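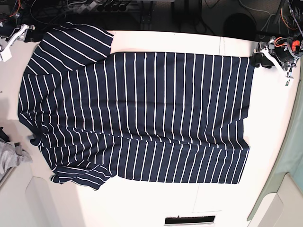
Farzana Sultana
Children's science writer

Why is blue cloth blue?

Go and have a look in your wardrobe, or in the pile on the chair if that is where your clothes live. I would be very surprised if you didn't find something blue in there. Jeans, school jumpers, stripy shirts, pyjamas, odd socks – people all over the world have been wearing blue for thousands of years, and for most of that time getting hold of it was a smelly, slow and rather magical business.

Let's start with what a dye is, which isn't quite the same as a paint. Paint sits on top of things. If you paint a fence and scratch it, you find plain wood underneath. A dye goes in among the threads and holds on, so that the cloth still bends and feels soft, and (if the dyer has done a good job) the colour stays put when it goes in the wash.

Now, lots of colours are fairly easy to get from plants. Onion skins will give you a lovely yellowy orange. A plant called madder has roots that make red. You simmer them in a big pot with the wool, much as if you were making soup, and usually you add a special salt called alum that helps the colour cling on. But blue is awkward. You can boil blue flowers all afternoon and end up with something the colour of dishwater, and I know this, as I tried it one June when I was nine and was not allowed to use that saucepan again.

The old blue came from leaves, and they aren't even blue leaves. In India and other warm places it came from the indigo plant. In Britain and much of Europe it came from woad, which has yellow flowers and looks a bit like an overgrown cabbage. Hidden inside the green leaves is something that can turn into a blue colour called indigo, and dyers had to coax it out.

First they soaked the leaves in water, or crushed them and rolled them into balls, and left them to rot for a while. The smell was dreadful! Queen Elizabeth I disliked it so much that she didn't want woad made anywhere near her palaces. After that came another problem, because indigo won't mix into water. It just floats about in tiny specks, like sand in the sea, and sand won't dye your shirt. So the dyers made a warm tub called a vat, and in it they changed the indigo into a different form that does mix with water. This form is yellowy green. In goes the white cloth, down into the murky green, and up it comes looking green as well.

And then the best bit happens. The air gets at it. There is a gas in the air called oxygen (the same one you need for breathing), and when it meets the wet cloth the green turns to blue, right in front of you, in a few minutes. My neighbour Mrs Munasinghe saw it done when she was 6 and she still waves her arms about when she describes it.

One dip gives a pale, skyish blue. For a deep navy you have to dip the cloth, let it air, and dip it again, over and over. I once met a dyer called Habibur Uddin who had done 15 dips on a single scarf, and his fingernails were very nearly as dark as the scarf was.

How do you get stripes, then? One way is to dye the thread before there is any cloth at all. You wind some blue threads and some white threads on to the loom, side by side, in the order you want them, and the stripes grow as you weave. Another way is to stop the dye from reaching certain places, by tying the cloth up tightly or painting it with wax. Stripes can also be printed on.
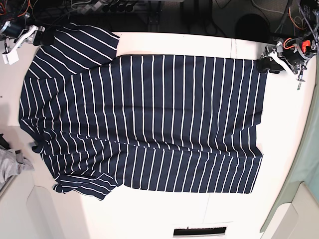

Shafiq Thambiah wrote to ask whether jeans are still made with leaves, as his class had been arguing over it since lunch. Mostly they aren't, Shafiq. In the 1800s chemists worked out how to make indigo without any plants, and nearly all the blue in jeans today comes from factories. It is the very same blue, though. A few farmers and dyers do still grow the plants, and some of them will let you visit if you don't mind the pong.

He also wanted to know why his jeans have gone pale at the knees. Indigo sits mostly near the outside of each thread and doesn't soak all the way into the middle, which is still white. Every time you kneel or slide or crawl under a hedge, a little of the blue rubs away and the white begins to show. If you can find an old pair that is ready for the rag bag, ask a grown-up to snip you a bit, pull out one blue thread and look at the cut end with a magnifying glass.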